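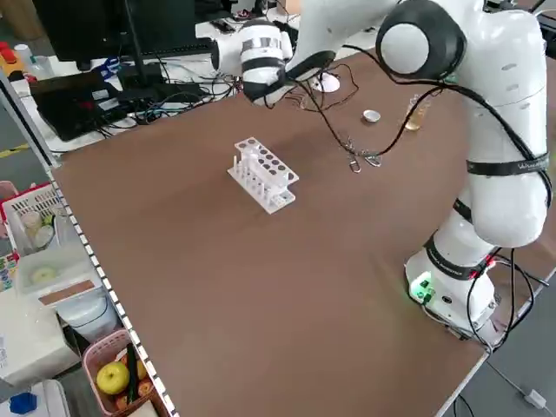 The big brown table.

Shop | Waxes | Brushes & Cloths | How-To | My Basket

Workshop > Waxes > Nelel Table Wax

Nelel Table Wax, 200 ml tin
$18

I've been making this wax in one form or another for longer than I've been selling it, and it still gets more mail than everything else in the shop put together. So this page has grown a bit! If you already know it and just need another tin, the basket is at the top and I won't be offended if you skip the rest.

Nelel is a soft paste wax for wooden tables. Beeswax, a little carnauba to firm it up, and a citrus solvent that makes it spreadable and then goes off into the air. There's no silicone in it and no color. It goes on like cold butter (or warm butter, in July) and dries to a low sheen, the kind you notice when you look across a table toward a window and otherwise forget about. If you want a mirror, buy a varnish. I sell a brush for that too.

What I use it on

My own kitchen table, mostly. Also desks, sideboards, a blanket chest, the insides of drawers that stick, and the arms of one chair that everybody grabs when they stand up. It works over oil once the oil has cured, over old shellac, and over bare wood if you've sanded it properly and don't mind putting on a few coats. Over modern polyurethane it doesn't do a whole lot. It'll sit on the surface and feel nice for a week or two, and that's fine if that's what you're after, but please don't expect it to fix worn patches.

I don't recommend it for cutting boards. I've had people tell me they do it anyway and love it, and I can't stop them, but the Illeck board oil is what I make for that and it's a better product for the job.

How I put it on

Dust first, then wipe the table down with a barely damp cloth and leave it to dry completely. I mean completely. Wax over moisture goes cloudy, and then you'll be writing to me about it. Get a lump about the size of a walnut inside a square of old cotton (a worn-out T-shirt is perfect) and fold the cloth around it so the wax comes through slowly. Work in circles, then finish along the grain. Thin! Thinner than that! Most of the unhappy emails I get come down to somebody laying it on like frosting.

Leave it for 20 minutes. It should look dull and feel a tiny bit tacky under a fingertip. Then buff with a clean cloth until your fingers glide, turning the cloth as it loads up. On a big table I do it half at a time, so the first half isn't rock hard by the time I've come back around to it.
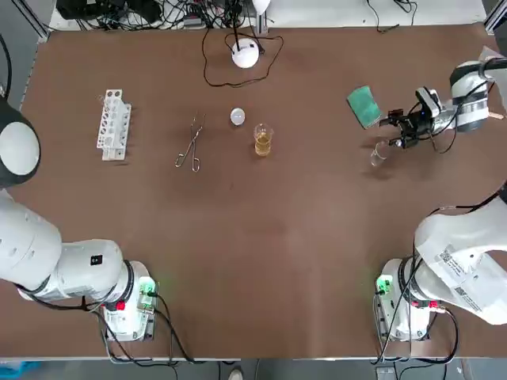

Second coat the next day if you're starting from bare wood or the table has been neglected. After that, twice a year does it for me, once in spring and again in November before the heating has really dried the house out. One customer, Finbarr Horgan, waxes his every month and sends me pictures, and it does look wonderful, but he also seems to enjoy it more than most people would.

Heat, water, and wine

Let me be straight with you on this one. Wax is a light finish. It'll shrug off a splash if you wipe it up, and it buys you a bit of time with red wine. It won't save you from a hot dish straight out of the oven, and a sweating glass left overnight will leave a ring. The good news is that rings in wax are mostly just in the wax. Rub gently with a little fresh Nelel on a soft cloth, buff, and see. Nine times out of ten mine have gone. For the stubborn ones I go to the finest steel wool I have and barely any pressure, always with the grain, and try it somewhere hidden first.

The smell

Oranges, then a bit of honey, then nothing. The orange part is strongest while you're working, so open a window. If citrus gives you a headache, the Trurach version is the same recipe with an odorless solvent. It takes longer to dry and costs a little more, and the cats in my house prefer it.

How far a tin goes

A lot further than you'd think. My kitchen table seats eight and I get roughly 16 coats from one tin. Put the lid on firmly and keep it somewhere cool. If it dries out on top, scrape that bit off and carry on, and if the whole thing has gone hard, stand the closed tin in a bowl of warm tap water for a while. Never on the stove! It's flammable until the solvent is gone. Same goes for the used cloths: I spread mine out flat outdoors to dry before I throw them away.

Changes to the tin

The lid is new as of 2024-05-08. The old press-on lids were a pain to open with waxy hands, so I've gone over to a screw top. What's inside hasn't changed. I still have a few of the old ones on the shelf and I may send you one of those if I run out of the new, so if you really mind, leave me a note when you order.

Goes well with

Dufour buffing cloth (lint-free, washes well, gets softer)
Horsehair brush, small, for carved edges and table legs
Illeck board oil

Shipping and returns

I pack orders myself, most mornings, and they go out by ground mail on account of the solvent. No air shipping, sorry, so I can't get it overseas. Unopened tins can come back for a full refund. If you've opened it and hate it, write and tell me what happened. Usually I can help you rescue the table, and if I can't we'll work something out.

Contact | Shipping | © Nelel Waxes | Back to top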